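Leonilde Prata had set that table every evening of her married life, and she was not going to be hurried now by two black grippers and a man from Lambrakis with a laptop on his knees.

"It drops them," she said. "Yesterday it dropped them, and the day before that it squeezed so hard one cracked clean through, and I jumped right out of my slippers."

Tamás Boros nodded (he was a great nodder, and she liked him for it) and scrolled back through 200 lines of the fault log. The force limit was reading 2 at night and 3000 by breakfast, and he couldn't for the life of him see why.

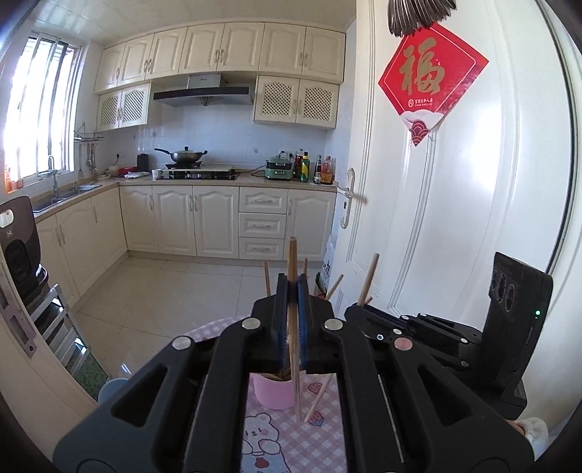
A pair of chopsticks, held over the pink holder.

"Keep your hands in your lap a minute, please," said Tamás, and he put his thumb on the stop button and left it there.

They waited, the two of them, the way you wait for a kettle. Then error 3803 came up on his screen, the same as before, and he pressed down hard.

"Well," said Leonilde, reaching for her glasses, "at least it's done it in front of you this time. Will you stay and eat?"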